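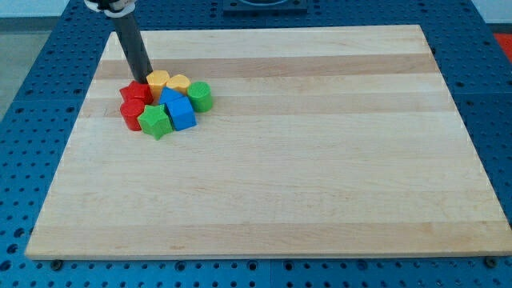 Attachment 1: test-photo-2.jpg, colored blocks on a wooden board

Ticket 442: Photos lose color after upload to shared album
Product: Skollix Albums, web and desktop uploader
Status: Open (reopened by customer)
Priority: Normal
Opened: Apr 12, 2020
Customer: Yara Zoubi
Assigned to: Elias Geagea

Yara Zoubi wrote:
Every photo I put in the shared album comes out duller than the file on my computer. Reds go brown and yellows go a kind of mustard. I have read the help page that tells me to adjust my monitor. My monitor is the same monitor for both versions, so I don't see how that could be it. The attached file has a strong red and a strong yellow in it, and any color cast is easy to spot on the pale wood. Please look at the file before sending me the monitor article.

Elias Geagea wrote:
Hi Yara, thanks for the file. I uploaded it to a test album and the red star and the yellow block look the same to me before and after. Could you tell me which browser you use, and whether you upload through the web page or the desktop uploader? It would also help to clear your browser cache and try again.

Yara Zoubi wrote:
Desktop uploader, version 6. Cache cleared, no change, as expected. I don't see what a browser cache has to do with a file that was sent by a different program. I also downloaded the photo back from the album and opened it next to my original in the same viewer. The downloaded one is dull there too. That rules out the browser.

You say it looks the same to you. Did you upload it with the desktop uploader or with the web page?

Elias Geagea wrote:
I used the web page. I have now tried the desktop uploader with default settings and still see no difference. Under Preferences, Uploads, is "Optimize for sharing" turned on?

Yara Zoubi wrote:
It is on. I never turned it on. The help text under it says it "reduces file size with no visible change." Turned it off, uploaded again, colors are fine. So there is a visible change.

Elias Geagea wrote:
Glad that's working! The optimize step removes the color profile from the file to save space. Most photos already use the standard profile, so losing it makes no difference. If your editing program saves in a wider one, the colors can look flat afterward. I'll mark this as solved.

Status changed: Solved

Yara Zoubi wrote:
Reopening. A workaround is not a fix. Three questions.

1. I have 773 photos in that album, uploaded over the winter. Are the originals stored anywhere on your side, or only the optimized copies?
2. Your January release notes say "color handling improved." Was this the improvement?
3. If the file you tested was the one I attached here, why didn't it go dull for you with the uploader?

Status changed: Open

Elias Geagea wrote:
On 1, only the optimized copies are kept when that setting is on. You would need to upload the originals again. The Replace tool keeps your captions and comments.
On 2, I have asked the uploader team and don't have an answer yet.
On 3, on a fresh install the setting is off by default, so my test skipped that step. I turned it on just now and got the same dull result you describe. Sorry, I should have checked that first.

Yara Zoubi wrote:
Thank you for testing it properly. If it is off on a fresh install then something turned it on for me, and I would guess the update. I tried Replace on 21 photos. Captions survived. The comments are there too, but they all show today's date, so please don't tell other people that part works until somebody has looked at it.

Elias Geagea wrote:
Confirmed on the comment dates, I see it in my test album too. Logged separately and linked to this ticket. The help text for "Optimize for sharing" has been sent for rewording. Leaving this open until the uploader team replies about the update.

Yara Zoubi wrote:
Fine. I'm holding off on the rest of the album until the dates are fixed.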